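Setareh Alipour has run the repair bench at Pomstead for more than four years, and she would like people to stop bringing her new tools.

"They mean well," she says. "Somebody clears out a garage and I get a box of screwdrivers. I've got screwdrivers. What I need is for the ones we have to go back where they came from."

The bench is open two evenings a week, in a room behind the Jelia café. Members pay a small fee and use what they like. Most of them come to mend things – lamps, chair legs, the odd pushchair. When she took over, the tools lived in drawers, and each drawer held whatever fitted in it. She spent most of that May sorting them into cases by job.

"A drawer lets you be lazy. With a case, if the thing isn't in its slot, you see it when you open the lid. People look around for it before they go home."

Her rules for the bench are short. Cases stay shut when you aren't using them. Gloves lie flat, so they dry out and don't go stiff. Nothing is left near the front, where sleeves catch it. She wipes the top down at the end of the night but has given up on the marks.

"I sanded it once. It took 30 minutes before I got bored, and within a month it looked the same. It's a workbench. I put my effort into keeping it clear."

The cloth at the back was her idea too. The wall behind is bare block and she was tired of looking at it, so she bought a length of fabric with big leaves and white flowers from a market stall. 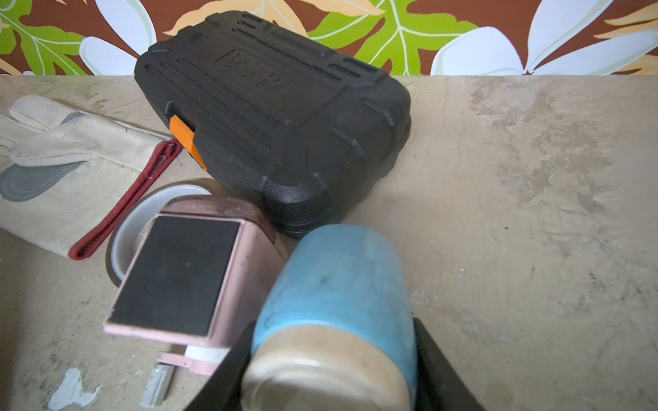 Mahlangu thought the cases were a fuss at first and said so, but now keeps the tools at home the same way, and reckons it has saved buying the same spanner twice. The labels were a harder sell – half of them had peeled off by the first winter.

Alipour has since ordered better ones from Zenine and is working through the cases one evening at a time. The drill bits are done. She is putting off the sockets.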